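Section 4: Memory and Processor Upgrades

Read this before you order anything

People come to this section because someone told them more memory would fix a slow machine. Sometimes it does. Open the system monitor in Fladari during a normal afternoon's work and look at the memory line. If it never goes near the top, close the guide and spend the money on a better chair. The Mirner sales page claims that "any" office desktop will feel new after an upgrade. I have run this upgrade at Durncombe for years and I don't know what "feel new" means. Neither does the sales page.

4.1 Before you open the case

1. Back up. Then open one of the backed-up files on a different computer. A backup you haven't opened is a rumor.

2. Write down the current BIOS version and the memory total it reports. You will want both later, and you will not remember them.

3. Shut down from the menu. Holding in the power button is not shutting down.

4. Pull the power cord from the back of the case, then press the power button once and hold it for 9 seconds.

5. Move the case to a hard table with a lamp.

Note: The anti-static wrist strap sold with the Mirner kit is fine. So is a cheaper one. A strap clipped to a painted surface does nothing, whatever you paid for it. Clip it to bare metal.

4.2 Choosing parts

Check the part number in the service manual for your exact model. "Compatible with most workstations" on a package is a statement about the package. If the seller can't give you a part number in writing, buy somewhere else.

Faster memory than the board supports will not run faster. It will run at the board's speed, at the higher price. I have seen a quote with 300 dollars of this in it.

Used processors are a fair bargain if they come with a return window. "Tested" with no return window means somebody typed the word "tested."
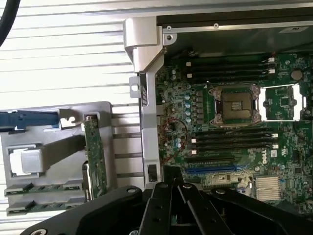 6. Match the modules in pairs where the manual asks for pairs. Same size, same speed, and preferably the same batch. Mixed sets often start up without complaint and then crash in April when the room warms up.

7. Push each module down with both thumbs until the latches close by themselves. If you are closing the latches with your fingers, the module isn't seated.

CAUTION: Never touch the contacts in a processor socket or on the underside of the chip. Do not clean them with an eraser, a cotton swab, or anything you read about on a forum.

8. Line up the corner mark on the processor with the mark on the socket and lower it straight down. It should need no force. If it needs force, stop and look again.

9. Apply thermal paste. A small dot in the middle is enough for most desktop chips. There are long arguments online about patterns, and the differences I measured were smaller than the error on my thermometer.

10. Tighten the heatsink screws a little at a time, going corner to corner. Plug in the fan.

4.3 First start

11. Leave the side panel off, keep your hands out, and connect power. The first start after a memory change may take several minutes with a blank screen. Wait. Most of the "dead board" calls that reach Aoife Fahy on extension 109 are from people who didn't.

12. Compare the memory total to the one you wrote down in step 2. If it hasn't changed, power off, unplug, and go back to step 7.

13. Run the Nic Aodha memory test overnight. The quick test passes nearly everything, including modules I know to be bad. Use the long one.

Note: One error is a fail. The test's help page calls a single error "possibly harmless" and gives no source for that.

4.4 Did it help?

Do the same job you timed before the upgrade. If you didn't time one, you have no way to answer this question, and a benchmark score won't answer it for you. Our rule is that a repair or upgrade gets signed off only with a before and an after, using your own files. For the survey team that means opening the sheet with more than 3,000 rows and sorting it twice.

If the times are the same, return the parts while you still can. Keep the packaging until then. Settings for virtual memory are covered in Section 5, and should be left alone unless you have a reason to change them.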